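Bedroom and laundry walk-through, with my comments
Preltwood rental cottage, April turnover

I do this one before every new season of guests. Hernán Ríos wrote the first version on the back of a paint receipt and I've been adding to it since, so if the order seems odd, it follows the way I walk through the house and no other logic. Marks are OK, FIX or WATCH. My comments come after each one.

Smoke alarm, main bedroom: OK
Pressed the button, held it, went deaf. The date on the back is still good. Changed the battery anyway while I had the stepladder out.

Smoke alarm, hallway: FIX
Chirped once while I was under it and then acted innocent. New battery didn't help, so the whole unit gets swapped. Keerthana Panicker has a spare in the supply closet and she's putting it up before anyone sleeps here.

Carbon monoxide alarm: OK
It had been unplugged by somebody charging a phone, I'd guess. I put it back and taped a little note beside the outlet that says PLEASE LEAVE ME IN. We'll see!

Bedroom window opens all the way and stays up: WATCH
Opens fine, stays up fine, but the latch is stiff and you need two hands to turn it. That's an escape window, so I don't love it. Some dry lubricant on the latch today, and I'll try it again on the next round.

Window blind cords: OK
Cleats are tight on the wall and the cords are wrapped up high. If you're doing this check for me, please tug the cleats – don't just look at them. One came off in my hand two seasons ago.

Bed frame and slats: FIX
Two slats had walked out of their slots at the foot end. Pushed them back and put a screw in each. The bolts on the headboard needed half a turn. Sit on every corner of the bed and bounce a bit, it's the only way to hear a loose one (and it's the best part of the job).

Bedside lamps and cords: FIX
Left lamp is fine. Right lamp has a cord that somebody ran under the rug, and it had a flat spot in it. I threw the lamp out. Cords don't go under rugs, ever, and I moved the outlet strip so there's no temptation.

Space heater: OK, with a nag
The sticker says 1,000 watts and it has its own wall outlet, no extension cord. It tips over and shuts off the way it should – I tried it three times. Nothing gets draped over it and it stays well away from the bedding. Marisol Inga asked if we could just get rid of it, and I'm starting to agree with her.

Dryer lint screen and vent: FIX
The screen was clean, good. The hose behind was not. I pulled it off and got a grocery bag of lint out of it, and then I went outside and the flap was stuck shut with more of the same. This is the one that scares me most in the whole house. Hose is back on with a metal clamp, flap swings freely, floor swept behind the machine.

Washer hoses: WATCH
No drips, no bulges, but they're the old rubber kind. I've got the braided ones on the Setiawan order and they'll go on when they come in.

Iron and board: OK
Cord is good all the way to the plug. Board locks at every height except the lowest, which wobbles, so don't use the lowest.

Detergent and stain stuff up high, lids on: OK
Moved the pods to the top shelf again. Please don't put them back by the sink, even for a minute.

Pockets emptied before anything goes in the wash: OK
I added this line after the lighter incident. Denim is the worst for it. Lay it out on the bed, check the pockets, check the folded edges, and keep lace trim away from anything with a zipper or it'll snag in the drum. 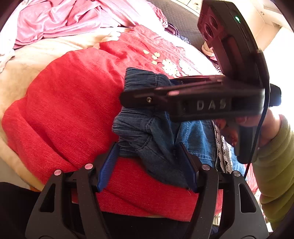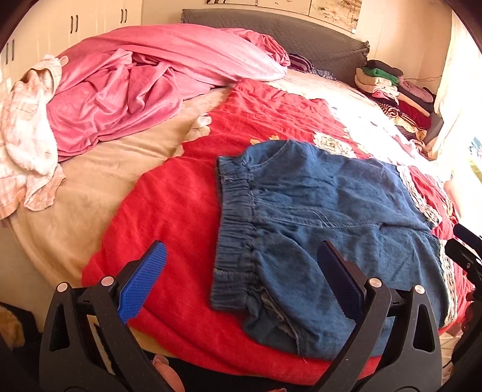
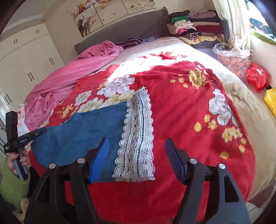 Blue clothing and fabric laid out on the red bed cover.

Floor by the bed, trip hazards: OK
Rug has a fresh grip pad under it and the corners lie flat.

Still open: hallway alarm (Keerthana), washer hoses (me), window latch (me again). Xóchitl Gallegos has the keys if you need to get in before I'm back, and the stepladder lives behind the laundry door.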